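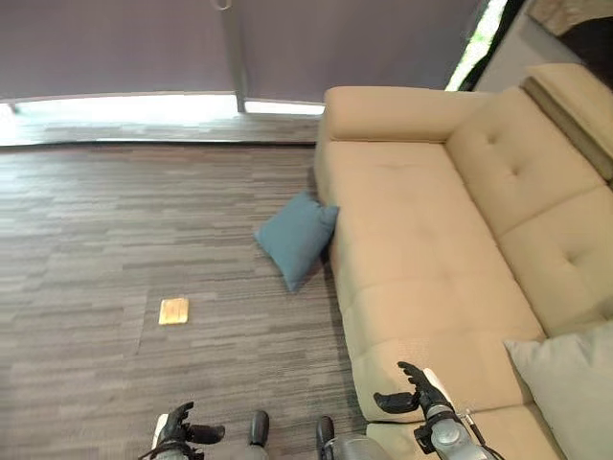
Beige sofa and teal blue pillow by the window, blinds down

I've been drinking the Fastholm roasted barley drink every evening since July and I'm still not tired of it! You get 102 bags in a box, no caffeine, and it smells like toast crust when the water hits it. Give it a full 3 minutes – any less and it's thin. With a splash of oat milk it gets almost malty, like the bottom of a cereal bowl (in a good way).

I tried the Virkus one too, and it's fine, but more bitter and a bit dusty at the end of the cup. My one gripe with Fastholm is the strings, which come off if you tug. I'm on my second box now and might try it iced next.

Radka Ivanov, 27 March 2026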